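Notebook, January, early evening

Writing up the fourth evening of the patience study while I still have it in my head. There were more of us than I expected, and Gilmar Barros had already put the kettle on by the time I got up the stairs at Hikgate, bless him, so we began nearly on time for once.

We were in James chapter 1, on being quick to listen and slow to speak. I had planned to spend twenty minutes on it and we spent the whole hour. I asked people to think of the last time they had answered somebody before that person had finished, and there was a long silence and then a good deal of laughing, and after that some really tender talk about mothers and grown-up children and what it is like to be interrupted all your life. I didn't want to cut across any of it (on that subject of all subjects!), so the second half of my notes will have to wait.

What I want to remember for next time: the passage goes straight from listening to anger, and I have always treated those as two separate lessons. Gilmar thinks they are one. He said that when he gets cross with his brother it is nearly always in the gap where he has stopped listening and started getting his answer ready, and I have been turning that over ever since. I think I shall rewrite the handout with the two parts joined up, and put Proverbs 15 beside it, the soft answer that turns away wrath.

The prayer part was too hurried. We had 2 minutes of quiet at the end and it needed more like ten. Somebody asked whether being patient means putting up with bad treatment, and I gave a poor, rushed reply about forgiveness. That deserves a proper evening of its own — I will look at how Abigail speaks to David in 1 Samuel 25, because she is gentle and she is also very plain with him.

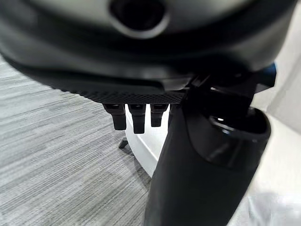
Dark grey housing with the round socket near the top and the patterned black strip along its lower edge.

Handouts: the draft ran to around 3,000 words, which is far too much for anybody to read on a bus. Get it under 2,000 and use bigger print. Psalm 34 to open next time, read slowly, with two voices if Gilmar will take the second. Also ask the Salinas group if they would lend us their songbooks again, and take back the blue folder I have had since the autumn.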